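Drandari Street Community Workshop
Annual walk-through, building and grounds
Date: 2023-06-17
Inspector's comments follow each item. OK means OK. "See comment" means you should see the comment. 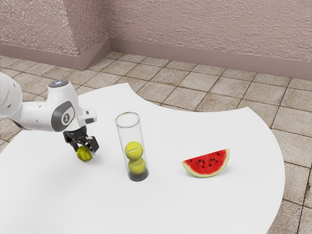
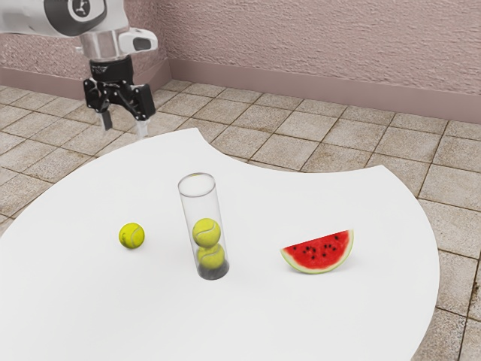 White table, arm and gripper

ENTRANCE AND EXITS

1. Front door opens fully, closes by itself. See comment.
Closes by itself with great conviction. Adjust the closer before it takes a finger. The sign reading "Please Do Not Let Door Slam" may come down afterward.

2. Rear exit clear to full width. See comment.
Clear on the inside. Outside, a pallet of Hustent paving stones has been parked against it since last October. The door opens 13 inches. I am wider than that and so are most of your members.

3. Exit signs lit. OK
Both of them. A big improvement on last year.

4. Emergency lights, push-to-test. See comment.
Hall: OK. Stairs: OK. Basement landing: came on, thought it over, went off. Replace battery.

FIRE

5. Extinguishers mounted, tagged, in date. See comment.
Unit 1684 by the kitchen is good. Unit 2438 is in date but is holding open the door to the paint closet, which is a fire door, so that's two items for the price of one. Hang it on its bracket. The bracket is currently holding an apron.

6. Smoke detectors sound on test. OK
Very much so.

7. Oily rags in lidded metal can. See comment.
The can is there. The lid is there. The rags were on the windowsill in the sun. Please introduce them.

ELECTRICAL

8. Panel accessible, breakers labeled. See comment.
Labels read "lights," "other lights," "saw?" and "NO." Somebody needs to spend an evening finding out what NO does, and write that instead.

9. No extension cords used as permanent wiring. Fail.
The orange cord stapled along the baseboard has been painted to match the wall. It has been here longer than the wall color. Remove it and put in an outlet.

10. GFCI outlets trip and reset. OK
Tested at kitchen sink and both bathrooms.

FLOORS, STAIRS, STORAGE

11. Handrails tight. See comment.
Upper rail fine. The lower one comes off in the hand at the third post. I put it back. Don't rely on that.

12. Mezzanine load sign posted and obeyed. See comment.
Posted: 3000 lb. Obeyed: unclear. Most of what's up there is boxed Lumanlan floor tile, and tile is heavy. Weigh one box, do the multiplication, send me the answer.

13. Shelving anchored to wall. OK
Except the tall unit in the restroom, anchored to a second tall unit, anchored to nothing. Call it half OK.

GROUNDS

14. Gutters and downspouts. See comment.
A small maple is doing well in the north gutter. Transplant or compost, your choice, before fall.

15. Parking lot lighting. Not tested, daylight.
The Tundusis fixture over the dumpsters was on at noon. Check the timer.

Reinspection needed for items 2, 5, 9 and 11. The rest can be fixed and reported by email, with photos. Last year's photos were of a different building.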